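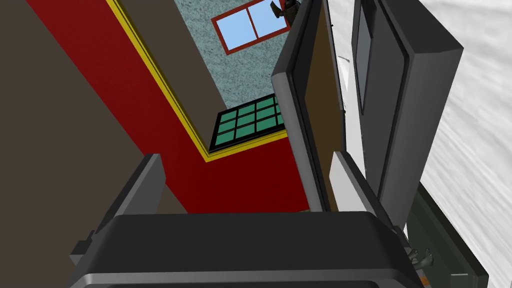 Figure 1. Wrist camera view in the simulated room, with the gripper tilted well away from level.

Teaching by teleoperation in simulation: what we got and what we doubt
Kianoush Dehghan and Rostam Karimi
Project report, Nirkcombe robotics course, November

Why we did this

The handout for this course says that driving a robot by hand is the easy part and that training is the hard part. We wanted to check the first half of that sentence. Our plan was to drive a simulated arm through short reaching and grasping tasks, record everything, and see how much of the recording we would trust as teaching material. We called the project Drelum.

Setup

The operator moved the arm with a handheld controller and watched the wrist view on a monitor. Rostam did most of the driving and I did the logging, and we traded places on the second Saturday. Each operator got 6 practice runs before anything was saved. We kept 100 demonstrations in the end.

The wrist view is a poor thing to steer by when the hand is rotated. In Figure 1 the walls and windows run at steep diagonals, and a new operator has to work out which way is down before moving at all. Both of us pushed the stick the wrong way in that situation, more often than we expected. 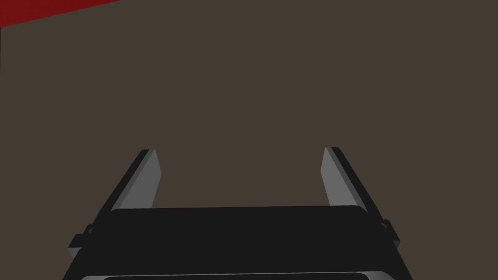 Reading time: 3 min

The other trouble is the opposite one. With the open fingers over a plain brown surface and only a sliver of red in the corner, as in the second view, there is very little to tell the operator how far away anything is. The surface has no pattern on it. Rostam's habit was to creep forward in tiny steps. Mine was to back up until I could see more. A policy trained on both of us gets two different answers to the same view, and I am not convinced that more data fixes this.

Results

The longest demonstration ran 2744 time steps and the shortest 1152. We had assumed the long ones were the careful ones. When we replayed them, much of the extra length was hesitation, with the arm almost still while the operator thought. A learner that copies actions will copy the waiting too.

We tried cutting out the still stretches. The replays looked cleaner, but some cuts also took out the short pause before closing the fingers, and we suspect that pause matters. We did not have time to test it properly, so we make no claim either way.

What we would not claim

Our classmates in the Kravets group reported that their operators "got natural" with the controls after a few runs. We can't say the same. We got faster, but speed is easy to measure and good teaching is not. Two operators is also a very small group — and both of us knew what we were hoping to find.

If we did it again, we would add a fixed side camera, put a pattern on the work surface, and have someone outside the project do half the driving. The logs and our replay notes are in the Braria folder on the course drive.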